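Search this site Search Enter keywords

How to Pack Away Toy Figures Without Buying Into the Storage Hype

Most advice on storing action figures is written by people who would like to sell you a case. I have read a lot of it, and I have bought more of the stuff than I want to admit. The acid-free tissue, the little silica packets, the clear bins with molded slots that fit every figure except the ones you own. Some of it works. Most of it does what a plain cardboard box does, for more money.

These are the steps I use for ordinary plastic figures - the kind kids play with, and the kind grown-ups pull down from a shelf before a move. If you have something still sealed on its card and worth a car payment, go ask somebody else.

What you need

A shallow cardboard box, used is fine
Packing tape
A soft dry cloth and a small paintbrush
Plain paper, any kind without fresh ink on it
Sandwich bags for loose parts
A marker

You don't need bubble wrap. I know what the tutorials say. Bubble wrap pressed against soft plastic for a couple of summers can leave little round marks, and I have a shelf of knights with dimples to show for it. If you insist on using it, put paper in between.

Step 1. Pick the box

Shallow beats deep. A deep box invites you to pile figures on top of each other, and the ones at the bottom carry the load. In a shallow one you get a single layer, maybe two, and you can see what you have without digging.

Check the corners and the bottom seam. If the cardboard is soft, run tape along the inside walls as well as the outside. It will wrinkle. Leave it alone, pulling it back up tears the paper off the board and then you have a worse box than you started with. The only thing I care about is that no sticky side is left showing where a toy can touch it. Press every edge down with a thumb, and run your hand around the whole inside before anything goes in.

Scuffs on the bottom don't matter. Crumbs do. Tip the box over the trash and knock it a few times.

Step 2. Clean, but not much

Dust the figure with the brush, then wipe it with the cloth. For sticky spots, use a damp cloth with one drop of dish soap and let the thing dry overnight. I don't trust the spray-on plastic restorers. Catarina Vilela talked me into trying one last May and I spent the evening wiping an oily film off a dragon.

Glossy plastic shows every fingerprint. You can chase them forever. I stopped.

Step 3. Deal with the joints

Straighten what straightens easily and leave the rest. A bent arm that doesn't want to move should travel bent. The guides tell you to return each figure to a "neutral pose," and I suspect that advice has snapped more shoulder pegs than any amount of careless packing. If a part comes off in your hand, bag it and write on the bag which figure it came from. "Red guy, left" is good enough.

Watch anything that sticks out, such as crests, horns and pointed feet. Those are what break, and they're also what scratches the figure next door.

Step 4. Lower it in

Hold the figure by the torso. Arms and legs look like handles, but they hang from small pegs, and a leg is a long lever. Get a firm grip on both sides of the chest and bring it down slowly over the spot where you want it.

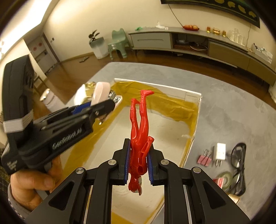 Head first or feet first makes no difference to the plastic, whatever the collector boards claim. What matters is that you don't let go until it has touched down, then ease it over onto its back or side. A crest or a helmet point can bend if the whole weight lands on it, so take the weight in your hand until the body is lying flat.

Two people at one box can go faster, if they take turns. Romain Le Goff and I did a whole shelf that way and knocked knuckles the entire time until we agreed that only one of us would reach in at once.

Step 5. Fill the gaps

Crumple paper loosely and tuck it between figures, with more around the legs. The test is simple: close the flaps, tilt the box gently, and listen. If it rattles, add paper. If the lid bulges, take some out. I have seen advice to wrap each figure individually, and for painted ones I do. For solid-color plastic, a wad of paper on each side has done the job so far.

Step 6. Tape and label

One strip down the middle, one across each end. Don't mummify it. You'll want to get back in, and a knife going through six layers of tape tends to keep going into whatever is underneath.

Write what's inside on a short side, where you can read it when boxes are stacked. "Toys" is useless. I opened 13 boxes marked "toys" after we moved to Dundale, looking for one wizard.

Where to keep it

A closet shelf inside the house. Attics get hot enough to warp thin parts and basements get damp. The silica packets may help with damp, I can't prove they don't, but moving the box upstairs costs nothing.

Look inside once a year. If anything feels tacky, take it out and let it air in a room before you repack it with clean paper. Stefaniia Derkach swears by cornstarch for tacky plastic. I tried it on two figures. One got better, and the other got cornstarch in its elbows.

Last updated 27 September 2023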